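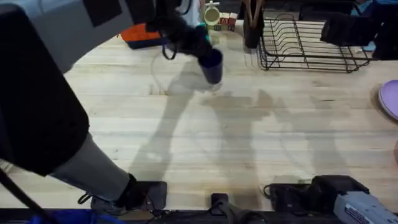
2 min read

So the numbers from the kitchen table runs are finally in, and I've been grinning at my laptop all morning. Quick recap if you're new: we train one policy on demos from both arms, and my question was whether it gets better if you let it see the wrist views as well as the fixed one. I had 1826 demos to play with (Irkier is what we call the set) and a lot of coffee.
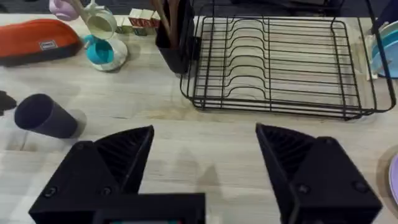
Naveed Hashmi, robot learning researcher

I trained it twice, once with the fixed view only and once with everything, then ran 229 trials on each. Cups were the big win! The wrist views helped most when a cup was lying on its side, and that's the case I've been moaning about since October.
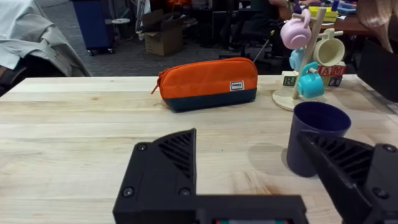
Driss thinks it's mostly the extra data per demo, so I cut the set to 931 and ran it all again. The gap got smaller but it stayed put (sorry, Driss).
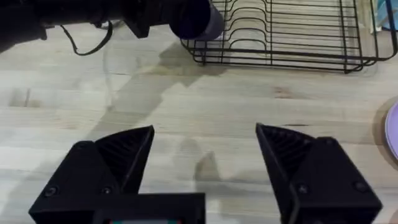 Clear plastic and glass are still a mess, with or without the extra views. I'm going to try depth next and see how far that gets me.

Recent posts
Jusell, one year on
Why I gave up on Solheim
Notes from the Akside workshop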